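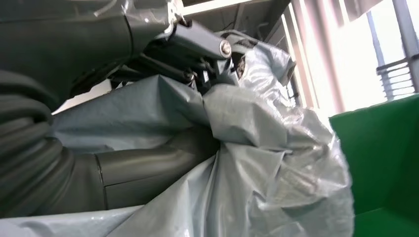

Can a robot do my chores yet? Your questions answered

We get asked this at every Illotbridge open day, usually by someone with a full washing basket at home. I love these questions, so please keep sending them in!

Is there a robot that can do all my housework?
No, sorry. Vacuuming and mopping robots are good and you can buy one today. Past the floor, it gets thin quickly.

Why are soft things so difficult?
A mug is the same shape every time you pick it up. A bin liner isn't, and neither is a towel or a sheet of plastic. Thin plastic folds over on itself, shines in odd places and lets you half see whatever is underneath, so the robot has a hard time working out where the edge is. Watching an arm try to get hold of one is brilliant fun (and it makes you very proud of your own fingers).

Can it fold my laundry?
Slowly. Our Toveck arm takes 4 minutes over a hand towel when the towel starts flat on the table. Starting from a heap takes 20, and a fitted sheet is still beyond it. Benedita Valente is working on T-shirts and would love your old ones, any size.

What about bagging and wrapping in a workshop?
Much closer! If the parts are always alike and the bags come off a roll, machines have managed it for years. Mixed orders are the hard bit. Jae-hoon Cha has been trying this with three kinds of packaging, and stiff card is miles ahead of film.

Could it load the dishwasher?
Plates and mugs, yes, on a good day. Cutlery in a tangle, no. Please don't ask about the cheese grater.

Would it be safe around my children or the cat?
I wouldn't leave any arm running near either of them. Ours only move with a trained person beside the stop button.

So when can I have one?
I don't know, and I'd be wary of anyone who gives you a firm date. I do think small workshops will get useful help before kitchens do.

Can I come and watch?
Please do. The next open day is in December, and visits last an hour. Groups of up to 8 should write to Aidan Ó Dubhghaill at the front desk first.

Page last updated 13 July 2021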